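An Afternoon at the Dronik Open Day

Posted in April
Filed under: Visits, Robots

I have wanted to get inside Dronik ever since they moved into the old print works by the canal, so when the notice went up that they were opening the doors from one o'clock until six, I cleared my afternoon and caught the early bus. I got there twenty minutes before anybody was let in and stood in the parking lot with a paper cup of coffee, feeling like a kid outside a toy store.

The building is split in two. The front half is Murthy, the small company that makes mounts and fittings, and the back half is where Dronik does its data collection. You go through the Murthy side first, and it was fun (they let us bend a bracket, mine came out crooked), but I was there for the back room and I think they could tell. Our group was small, maybe a dozen people, and we were asked to leave our bags on a bench and stay behind a strip of yellow tape.

The project they were showing is called Rurnora. The goal is an arm that can hang up and take down ordinary tools, the kind you find in any garage, without being given the exact position of every hook. To get there they need examples, lots of them. A person drives the arm through the job by hand controls, the cameras and the joint positions are recorded together, and each complete try is saved as one example. On the day I visited the counter on the wall stood at 3,071.

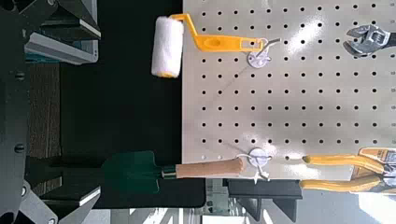
What surprised me most was the pace. I had pictured something fast and clattering, and it's closer to watching somebody thread a needle. The operator makes a move, waits, makes a smaller move, and then the whole thing is put back and done again with a slightly different approach. She told us that a new operator throws out nearly everything from the first morning, and that the trick is to stop thinking about your own wrist and start thinking about the arm's. I asked if she ever gets bored. She said she listens to baseball.

The wrist camera feed was up on a big monitor for the visitors, and I could have stood there until closing. A paint roller and a garden trowel are such friendly, everyday things, and seeing them from the robot's end of the arm makes you notice how odd their shapes are! The roller bends partway and has that fluffy cover sticking out to one side. The trowel has a rounded handle sitting against a hook with thin wire prongs. I own both of these and have never once thought about how I pick them up.

Somebody in our group asked why they don't just write down the steps, and the answer was the best part of the tour for me. You can write the steps for one tool on one hook, they said, and it will work until the board is moved by the width of a finger. An example carries all the small corrections a person makes along the way, and the learning system gets to see those corrections over and over in slightly different conditions. That was why they were so pleased with tries that started badly and were saved halfway through. Those get a special tag and they keep every one.
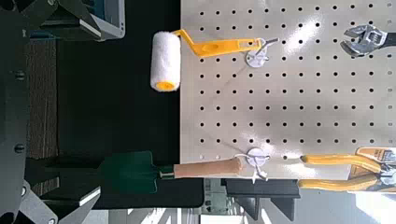

Reading time: 5 minutes

After the demonstration we were taken to the review desk, which I expected to be dull and was anything but. Two people sit there and play back the recordings at double speed, marking the start and end of each motion and setting aside the ones they don't want. They had 43 waiting from that morning. We got to judge one ourselves, and the group split right down the middle over whether a long pause should count against it — I said keep it, and the reviewer said she would too, as long as the pause ended in a good move.

Light came up a lot. The reviewers like having recordings with glare on the pegboard mixed in with the plainer ones, so the system doesn't fall to pieces when somebody turns on a lamp. I liked that very much. My own garage has one bare bulb and a window in exactly the wrong place.

We also heard a little about Proltine, the software they use to line up the camera pictures with the arm's movements. I followed perhaps half of it. The part I did follow was that a tiny delay between the two can spoil an otherwise lovely example, and that they once had to set aside 907 of them over a clock setting. You could hear the groan still in the voice of the man telling it.
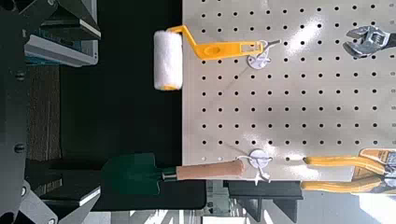
If You Want to Go

They plan to open again in the fall, with the same hours. Entry is free, but the back room tours fill up, so put your name on the sheet by the door as soon as you arrive. There are five tours in the afternoon and I'd pick the second: by then the operators have settled in and there's still time to hang around the review desk afterward. The floor is hard concrete, so wear decent shoes. Coffee is on the Murthy side and it's good. The bus stop is across the canal bridge, and the last useful bus back to town leaves a little after six. I caught it with my crooked bracket in my coat pocket.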